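What the Open Jar Does Not Say

Skin creams are mostly water. Water, oil and a warm bathroom shelf are enough for bacteria and mold to grow, and the only thing in the jar that slows them down is the preservative system. Buyers tend to read the front of the pack for the active ingredient and skip the back, where the preservatives are listed near the end of a long line of small type.

Thorlacius, a small testing laboratory that works mainly for pharmacies, spent the spring looking at what happens to creams after the seal is broken. Its staff collected 40 opened products from households and plated a sample from each. The oldest had been open for 25 months. The report, released in May, does not rank brands. It sorts the products by type of container and by how they had been stored.

Wide-mouthed jars had the highest counts. Pump bottles had the lowest, and tubes fell in between. Bent Ragnarsson, who led the work, puts the difference down to contact. A finger in a jar touches the product every time, and so does the air above it. An airless pump draws product from below and lets very little back in.
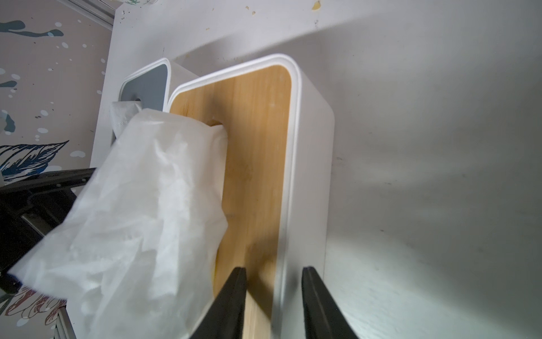

How long does a cream keep once it has been opened?

The number inside the open-jar symbol gives the period in months, so 12M means the maker expects the product to stay safe for 12 months after first use. The period assumes normal storage with the lid closed. It does not cover a jar left open, thinned with water or kept in a hot car.

The laboratory found that few owners could say when they had opened a product. Without that date the symbol is of little use. Writing the month on the base of the container with a permanent marker solves the problem, although the ink tends to rub off glossy plastic and may need a strip of tape over it.

The second part of the report deals with products sold as free of preservatives. Some of these are oils or balms that contain no water and need very little protection. Others do contain water and rely on ingredients that have another main function, such as glycols or plant extracts with some effect on microbes. Whether that is enough depends on the full formula – acidity, water content and packaging all matter – and cannot be judged from the label. 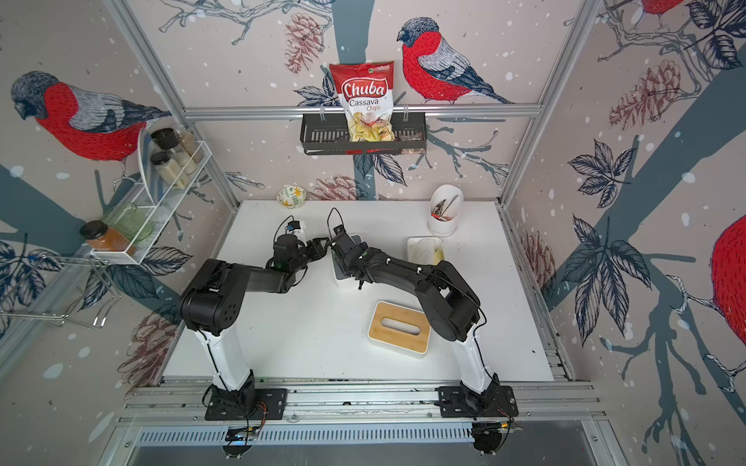 Packaging design has moved faster than labeling. Festitis, which makes refillable cosmetic containers under the Oren name, now sells a model in which only the inner cup is replaced. The outer shell stays in the bathroom for years. A white square box with a light gray top, like the one on the table, looks clean from a distance, and a pale finish of this kind is popular for that reason. The surface that counts is on the inside, along the rim and under the lid, where residue from the previous fill can collect. Mikkel Thygesen, a packaging engineer at Furnex, recommends washing the shell in hot soapy water at every refill and letting it dry fully before the new cup goes in. Topping up a half-used cup mixes 2 batches of different ages, and the older one sets the limit.

A change in smell, color or texture is grounds for throwing a cream away, whatever the symbol says. The reverse does not hold. Almost all of the samples with raised counts in the Thorlacius work looked and smelled normal.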